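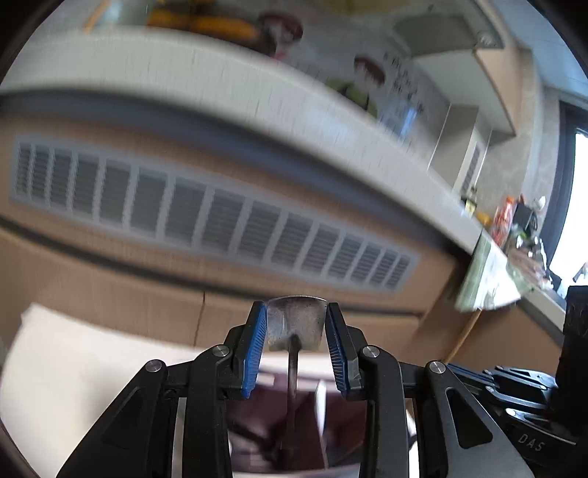
I have been trying to learn my grandmother's flatbread for most of the winter and I am finally ready to talk about it without getting upset. She never wrote it down. What I have is a phone call with my aunt Marisol, who was driving at the time, and the back of an envelope that says "flour, fat, water till it feels right."

Till it feels right! I've made 47 of these things and I can tell you that for the first thirty or so, nothing felt right. They cracked, they puffed on one side, and one of them my husband Reginald used as a coaster (he thought it was funny, I did not).

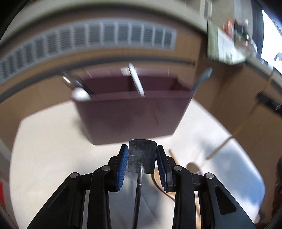
Xiomara Villanueva
Home cook and keeper of this blog

Posted in March | Filed under: Kitchen Stories, Family

So, the water. My aunt says warm, and I'd been using it straight from the tap because I'm lazy. Warm water makes a dough that gives when you poke it, and then you have to leave it alone under a towel while you do something else. I do the crossword. If I skip the rest, the dough springs back every time I try to roll it and I end up with something the size of a cookie.

The other thing is the fat. Grandma used lard, I'm pretty sure, but Reginald doesn't eat it, so I've gone back and forth between butter and plain vegetable oil. Butter tastes better the first day. Oil keeps them soft enough to fold the next morning, and I like mine cold with jam over the sink at 7, so oil wins in this house.

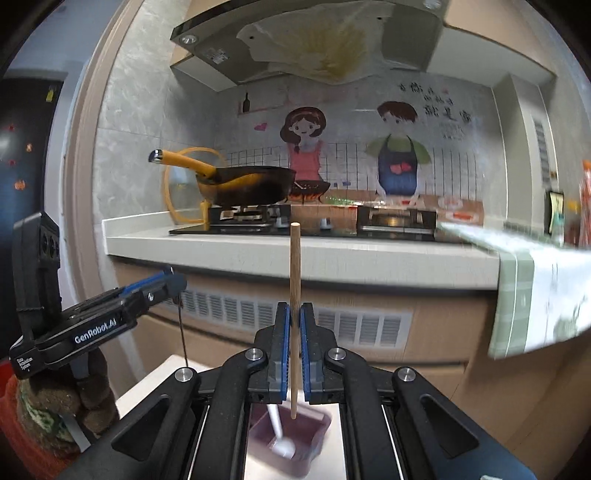 Wooden stick, kitchen counter behind.

I took a stack over to my neighbor Roscoe, who is 63 and grew up on his own mother's version, thicker and cooked in a dry skillet. He ate two standing in the doorway and told me they needed salt. He was right, and I was a little mad about it all the way home. I've gone up to a full teaspoon now.

Next I want to try her bean filling, which my aunt swears had cumin in it and my mother swears did not. They've been having that argument since before I was born. If anybody's family makes something like it, please leave me a comment, I'll try it this weekend!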